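Projects > Clusano > Progress reports

December
By Tamara Vlad

Progress report to the Costigan fund: sorting cell at Clusano

The two-arm cell now handles mixed packaging waste for part of the early shift. It ran for 20 shifts this period and stopped for help 354 times, mostly on foil and thin paper.
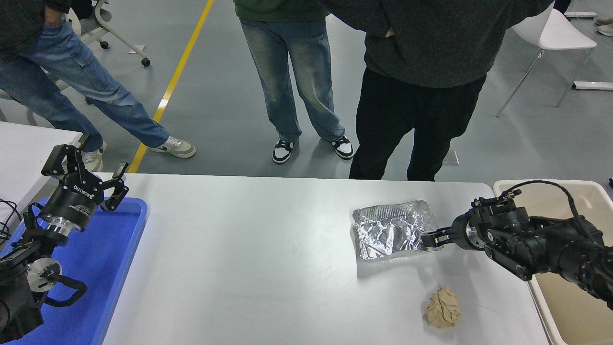

Foil held in the right gripper, with a paper ball on the table.

Six of the hand sorters have moved to checking and clearing duties. Hours and pay are unchanged. They report less reaching and fewer sore wrists, but more standing about – we are looking at shorter turns at the cell, with baling work in between. Two people have asked to go back to the belt and will do so in the new year.

Crumpled paper is still the slower material. Bristura has sent revised grip settings, which we will try on the late shift too.

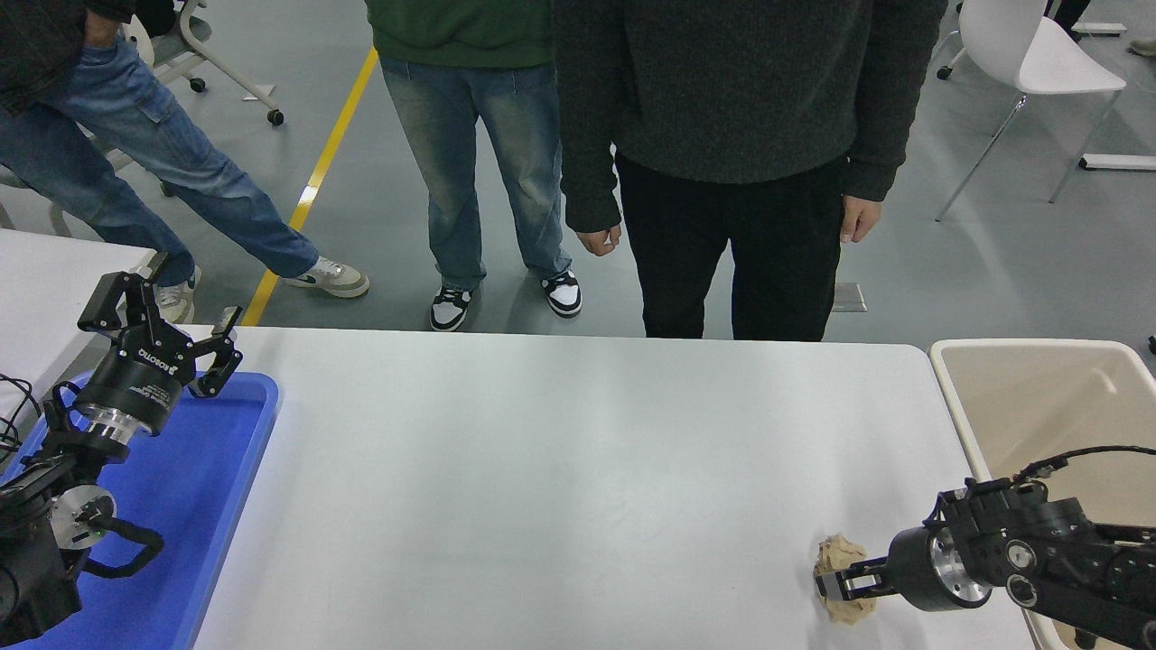
Right arm with a crumpled, paper-like item at the tabletop.

Training: 4 staff can now restart the cell without calling Fomen. The rest are booked in. Staff want a say in when the cell runs – we have agreed to post the rota a fortnight ahead.

Spending is within budget. The second payment is requested as planned.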